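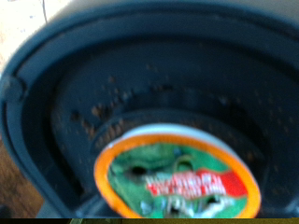 Page 3 of 7

Kitchen & Counter > Coffee > Grounds all over the inside, again

tperic_henen
OK, continuing from page 2. Lid up, looking straight down the well. Brown specks all over the shelf inside, worst on the left where they've started forming little settlements. Green label, orange ring, sitting there like it had nothing to do with it. I wiped this out at 7:30 this morning.

mugshot278
That's a pod leaking around the rim. Seen it a hundred times. Throw out the box.

tperic_henen
It's the third box, and two different kinds of coffee. At some point I have to stop blaming the coffee.

Kornél Szénási
The pod is tilted. Do you always drop it in like that and let the lid sort it out?

tperic_henen
I drop it in like a man who hasn't had coffee yet.

Kornél Szénási
Then there's your answer. If it isn't seated flat the needle goes in at an angle and tears the foil, and you get spray every time you brew. Press it down with your thumb until it stops moving.

mugshot278
Disagree. I've never pressed a pod in my life and my Lirora is spotless. The lid pushes it level on the way down. That's what the lid is for.

Kornél Szénási
Your Lirora has a drawer. You've told us about the drawer.

mugshot278
It's a good drawer.

decaf_regrets
Has anyone asked about the needle? Mine did this in August and the top needle was packed solid with old grounds. Straightened paper clip, unplugged, lid up, poke each hole. Then run plain water through it twice with no pod. You will be disgusted by what lands in the mug.

tperic_henen
Manual says never to put anything in the needle.

decaf_regrets
The manual also says to descale every 500 cups. How's that going?

tperic_henen
I'm not prepared to discuss that on a public forum.

wet_filter
Are these the store pods or the refillable kind with a sticker on? If you're filling them yourself, you're going over the line. Everybody goes over the line.

tperic_henen
Store bought. I don't have the patience to fill a thing I bought to avoid filling things.

karenberg_pat
Dry pastry brush, then a damp cloth. Takes 30 seconds. I do it every night and I don't have a thread with seven pages.

mugshot278
Every night?? It's an office machine, Pat, he said so on page 1.

karenberg_pat
Then the office can buy a brush.

tperic_henen
Update. Pressed the pod flat, did the paper clip, ran the water. Something came out that looked like potting soil. Brewed one and got maybe four specks on the shelf.

Kornél Szénási
So it was the seating.

decaf_regrets
So it was the needle.

mugshot278
Still think it's the pods.

Jump to page: 1 2 3 4 ... 7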